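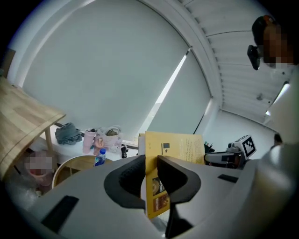

# Wirley to get its paper town guide back, two years after saying goodbye to it

December 16, 2019

Wirley is to have a printed town guide again. The district council agreed last week to bring back the little booklet it scrapped in favour of an app, and the first copies should reach the library, the station and the better sort of tea room in time for Easter.

The decision was taken in under a quarter of an hour, a good deal faster than the decision to get rid of it. That one needed a working group, a report, an away day and a slogan ("Wirley in Your Pocket", which several people pointed out was where the booklet had been all along).

For anyone who moved here recently, the Wirley Guide was a stapled affair of 52 pages, sold at 90p and usually given away. It had a map in the middle, a history of the town at the front, adverts for carpet fitters at the back, and a list of places to eat that was checked with great care in the year it was first written. Visitors used it to find the castle mound. Residents used it to find the opening hours of the tip, and then drove there to discover they had changed.

Its replacement was the Peltonen app, bought in from outside and launched with a brass band in the market square. The app knew where you were and would tell you what you were standing next to. In the lower half of the town, where there has never been much of a phone signal, it believed everybody was in the river. It also needed updating before it could be used, and the free public wi-fi on which this was to be done reached as far as the bench outside the bank. On wet Saturdays there was quite a queue for the bench.

Figures released with the council papers show that the app was opened by 358 people over the whole of last summer. The papers don't say how many of them worked for the council.

## A question of where to put things

The trouble, according to the report, began with small complaints. The tourist desk in the library found that staff were drawing maps on the backs of reservation slips. One hotel had taken to photocopying the last printed guide, with the closed restaurants crossed out in biro and the words "now a vape shop" added in the margin. By the spring these photocopies had themselves been photocopied, and the High Street had faded to the point where it looked like a footpath.

Then came the coach parties. Coach parties are important to Wirley, as they arrive hungry and have to stay for two hours whether they like it or not. The drivers had always handed out the booklet as people got off. Without it, a large number of visitors turned left out of the coach park, where there is a tyre depot and a retail estate, and spent their two hours there. The tyre depot is said to have been very nice about it, and put a kettle on.

"We had assumed that people would look at their phones," a council spokeswoman said. "They did look at their phones. They just weren't looking at our app on them."

A survey carried out in October settled the matter. Asked what would most improve a visit to Wirley, people put "somewhere to sit" first, "a map" second and "a map you can fold" third. The council has counted the last two together. Somewhere to sit will be looked at in the new financial year.

## Pitar wins the job

The printing will be done by Pitar, whose works on the canal road turned out the old guide for most of its life and which has been getting by since on church magazines, raffle tickets and the menus of an Indian restaurant that changes its mind a lot. The firm put in the lowest of the bids. It also still had the map.

This was helpful, because the council no longer did. The files were handed over to the consultants, Bremex, when the app was commissioned, and came back in a form that can be opened only by Bremex. The firm offered to convert them for a fee. Pitar offered to go and look in the cupboard.

A spokesman for Bremex said the company was proud of its work in Wirley and saw print as "an exciting companion channel". He confirmed that the app would remain available. Asked for how long, he said that it would remain available for the time being.

Pitar's reply to a request for comment was shorter. "We're pleased," it said. "Adverts by the end of January, please."

## What goes in

Deciding to print a guide has been the easy part. Agreeing what should be in it has already produced one stormy public meeting, and the draft hasn't got past page eight.

The history section is the main difficulty. The old text stated that a king had slept at the coaching inn, and gave the name of the king. The inn was built after he died. This has been known locally for years and was never thought to matter, but the council's legal department now wants a source, and the landlord has had the bedroom done up. A compromise wording, under which the king "is associated with" the town, was put forward at the meeting and shouted down by both sides.

There is also the matter of the duck pond. Two villages on the edge of the town feel that it is theirs. In the old guide it appeared on the fold of the map, where it could be said to belong to whoever was holding that half. Pitar has suggested putting it on the fold again.

Cafés are next. The last edition gave them in alphabetical order, and as a result Wirley has an Aardvark Tearooms, an Abbey Tearooms (there is no abbey) and a bakery called Aaron's which isn't run by anyone called Aaron. The new edition will list them by street. A shop in Acre Lane is reported to have had several enquiries about its lease.

Some things will be missing. The page on nightlife is to be dropped and its contents moved to the page on parking. The poem has gone too. It was a poem about the river, it had been in every edition, and the council says its removal is purely for reasons of space. Readers who remember the fourth verse will draw their own conclusions.

## Mixed feelings in the square

Opinion in the market square was broadly in favour, in the way that opinion in the market square generally is once it has been asked to stand still in the rain. The woman on the cheese stall said she'd be glad to have something to point at. She had been giving directions to the castle mound by waving a knife, and it put some people off.

A man buying leeks said the whole business was a waste of money. Pressed on whether he meant the app or the booklet, he said both, and the survey as well, and the bench.

The one group firmly against is made up of collectors. A complete run of the old guide had begun to fetch decent sums, on the understanding that there would never be another. One seller at the Sunday antiques fair in the old corn hall had been asking a stiff price for the edition with the upside-down map, and has now brought it down. He described the council's decision as short-sighted.

Schools have been promised a stack each. The previous guide was used in local classrooms to teach map reading and, after the upside-down edition, critical thinking.

The council insists that lessons have been learnt. The new guide will be checked every year, by a person walking round the town with a pencil. The post has been advertised as Place Information Officer, part-time, with a clean driving licence essential, although the job description says all of it is to be done on foot.

The cover price stays at 90p. There was some talk of raising it to a pound, and the tourist desk asked that it be left alone, as it has a drawer full of ten-pence pieces kept for change and has had nowhere to spend them for two years.

Shops and cafés wanting an entry should write to the council offices before the end of January. Forms can be collected from the library or downloaded through the Peltonen app, by anyone who is near the bench.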